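Equipment planning for the sorting bench: what we need to know by April

The robotics group has put in its request for the coming year, and the short version is that we are asking for a second small arm, a proper set of spare parts and almost nothing else. The longer version follows, for members who will be asked to approve it.

The current bench work is color sorting. Small wooden cubes, red and blue, go on plates with red and blue rims, and a metal tray sits within reach of the arm. It is a modest job and we picked it for that reason. The blocks and dishes cost next to nothing, and anyone can tell at a glance which cubes are on the wrong plate.

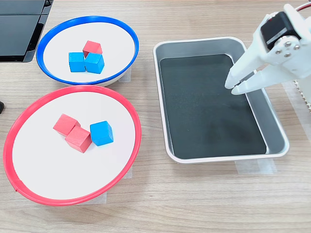 The arm itself is the expensive part, and it is also the part we have only one of. When it is down, the bench is down. Last year we lost two full weeks to a failed servo while a replacement came from Quintero, and the members who had booked that time simply went home. A spare servo costs $60. We did not have one on the shelf because no line in the budget covered it.

So the first item is a spares line of $400 for the year. That covers servos, screws, cables, printed fingers and tape. Houshang Shokri has gone through the repair log and thinks it is enough, provided we stop buying one piece at a time and paying shipping on each. Fingers we can print ourselves on the Clateten, so only the filament is counted.

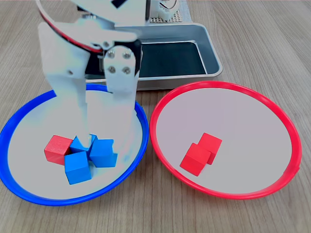
Octavio Nina
Equipment Coordinator
January 20, 2025

The second item is the arm. We have prices from Grondar and from Prukent. Grondar is cheaper up front but ships without a power supply or table clamps, and once those are added the gap is $284. Prukent takes the same servos we already use. I would pay the difference for that alone -- one drawer of spares would then serve both arms. Wilson Marulanda prefers the Grondar for its reach and will make that case at the April meeting.

Two things we looked at and left out. One is a larger bench. The plates and tray take up little room, and a second arm can go on the table by the window if the shelving is moved. The other is a powered gripper with changeable tips. Fredy Londoño tried one at his old job and liked it, but the two-finger type is fine for cubes this size and we have no other job planned that would need more.
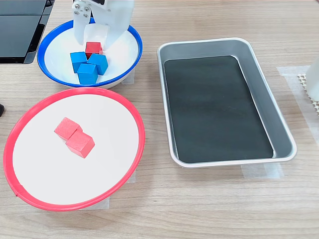 Running costs are small. Power is already in the rent, and the laptop on the bench should last another year. Training is the cost that does not show up on a quote. Each new user needs a couple of hours with someone who knows the setup, and right now that means Divina Manalo or me. If a second arm comes in, we will want more people able to teach before it is unpacked.

Written questions about either quote can be left in the equipment folder. Both quotes are in there too, along with the repair log.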